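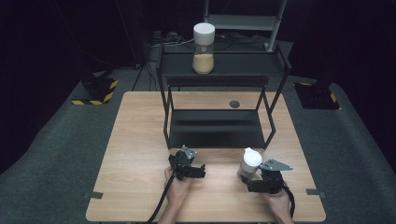

Tiina Seppälä

Clilden Refills: your questions

Last updated 02/02/2024

Where are you and when are you open?

We are at the back of the Gallagher building in Clilden, on the ground floor. Use the side door on Forden Road. The front entrance belongs to the dentist and they can't let you through. We open Tuesday to Saturday, 9.30 to 5, and close at 1 on Saturdays.

Do I have to bring my own containers?

It helps, but you don't have to. Jars, tubs, takeaway boxes and old ice cream cartons are all fine. Paper bags are free for dry goods. We also have a crate of donated jars by the till which you can take from. For oil, vinegar and washing-up liquid you do need a bottle with a lid that fits.

Does my jar need to be spotless?

It needs to be clean and fully dry. A bit of old label on the outside doesn't matter. If there is water inside, the flour will stick to the glass and you will have trouble getting it out again at home. We can't wash containers in the shop.

How does the weighing work?

Weigh the empty container on the scale by the door, lid included, and write the number on it. There is a pen on a string. Fill it, bring it to the till and we take the container weight off. If you use the same jars every week, you can leave the number on and skip the first step.

Is there a minimum amount?

No. You can buy one spoonful of cumin if that is all you want. The till rounds to the nearest penny.

What do you sell?

There are 77 dry products at the moment: flours, rice, oats, pulses, pasta, dried fruit, nuts, sugar, salt, tea, coffee and spices. The list on the wall is more up to date than the one on this website. Household liquids are in the second room.

Can you tell me which products are safe for allergies?

We keep nuts and gluten in the same room as everything else, and people use the scoops themselves. If you have a serious allergy, please don't buy loose food from us. We sell a few sealed packets, including gluten-free oats and rice flour, which are kept behind the till.

How do I know the best before date?

It is on the card on each dispenser, next to the country of origin. Take a photo of it or copy it on to your jar. Wholemeal flour and ground nuts go off sooner than most people expect - buy those in small amounts and keep them somewhere cool.

I found small moths in my cupboard. Did they come from you?

Possibly, though they also come in with ordinary packets. Tell us what you bought and when, and we will check that bin the same day. At home, throw out anything with webbing in it and wipe the shelves, including the screw holes and corners. Putting new flour in the freezer for a few days deals with any eggs.

Can I order in bulk?

Yes, for full sacks only. Orders go to Druvemen, our supplier, on the first Wednesday of the month and arrive the week after. There is no order in December. You pay when you collect, and sacks need to be collected within 2 weeks as we have very little storage.

Do you deliver?

Not at present.

Can I return something?

Sealed packets, yes, with the receipt. Loose food can't go back in the bins, but if there is something wrong with it bring it in and we will refund you.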